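4.2 Workcell as shipped

The Larketti kit promises tape sorting on arrival. Ours needed 16 emails. 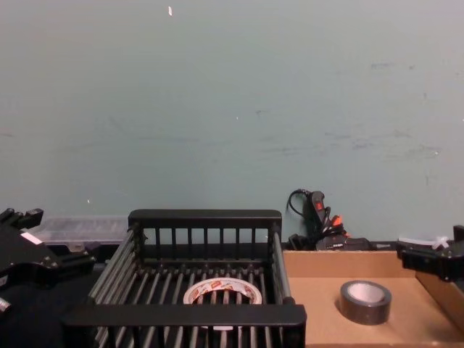
Remedios Palacios

We kept the vendor's suggested task: two rolls, a rack and a cardboard tray.
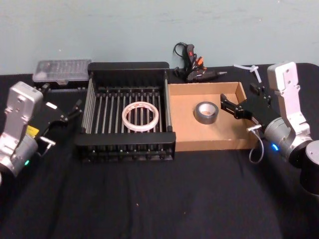
Figure 3. The two arms, with rack and tray between them.

Setup is sold as painless - a word we now use carefully.

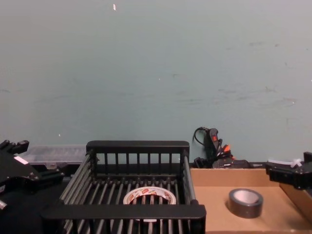 Dewanti Entili objected that the price buys support, and support did answer all 16.

Grasp settings were left at factory values.

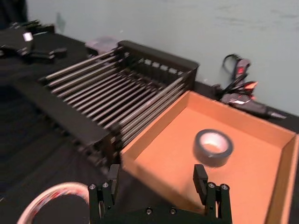
Figure 4. Gripper fingers and the roll in the tray.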